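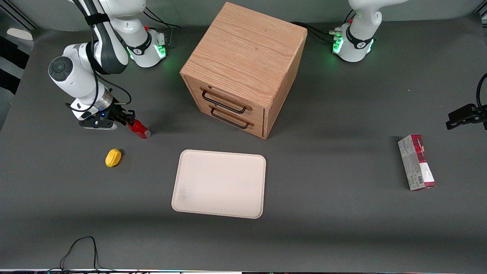 Desk Drawers and Trays: Your Questions

Does the two-drawer cube come in other woods?
Just a light oak colour for now, and we love how the grain shows on top!

What fits in a drawer?
Pens, tea bags, chargers, snack bars (all the little stuff that wanders around a desk). Tall boxes are happier standing beside it.

How do I clean a cream tray?
Warm water and dish soap. Smudges in the corners may take a second go.

Can I order one tray?
Sure! Offices that want 300 or more should write to Leobardo Bermúdez at Karnetti.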